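4. Assessing the Bamero paired-gripper kit

4.1 Claims and working conditions

Bamero sells its kit as a complete service for recording two-handed table tasks: a pair of hand-held grippers, a head-mounted camera and an online tool that sorts the recordings. The sales sheet says that a new operator will produce "training-ready" material on the first afternoon. We found no definition of "training-ready" in any of the papers supplied, and the firm's reply to our query did not offer one.

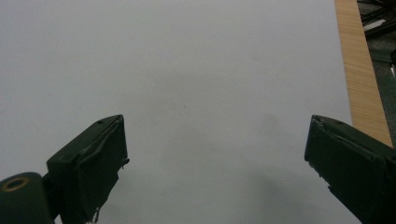

Our trial produced 2159 recordings over 9 sessions. The tool marked nearly all of them as good. Huia Cosgrove, who checked a sample of 40 by hand, was a good deal less generous, and most of her objections concerned the moment of closing. A jaw position logged as "closed" says little about whether an item was held firmly, held at one corner or merely pushed along.

Wear is treated lightly too. The manual gives no interval for replacing the gripping faces, and the service contract leaves them out as consumables. A buyer planning months of daily use should ask for a price in writing.

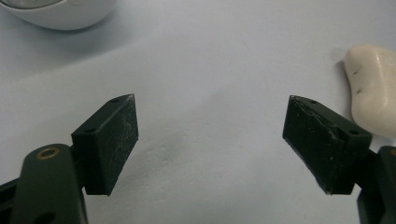 The choice of items matters more than the supplier admits. Small household goods with smooth, rounded sides are a fair test, but a bare table with one or two things on it is far kinder than a kitchen worktop. We would not carry our results over to crowded surfaces, and we see no grounds for Bamero doing so in its brochure.

Figure 7. Two-handed work with the kit, a small white item held in the left gripper.

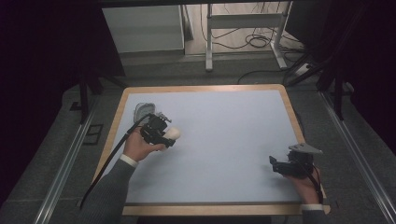
4.2 Comparison with the Prenis service

Prenis charges by the accepted recording, which at least gives the supplier a reason to say what "accepted" means. Its terms run to a page and can be argued with. Bamero charges by the month, whatever the quality. The cables are another sore point: both of our operators disliked having one trailing from each hand, and the sales sheet does not mention them.
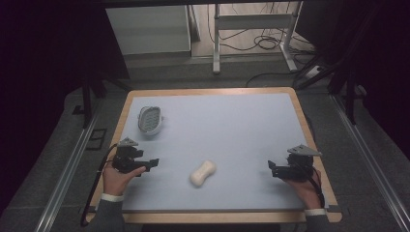
Section reading time: 2 min

Chaimongkol's earlier review was warmer than ours, though it rested on a loan kit set up by the supplier's own staff. We unpacked and set up ours from the printed guide, as a paying customer would, and lost most of the first session to matching the clocks on the two grippers. Until Bamero publishes its sorting rules, we would treat its pass rate as advertising.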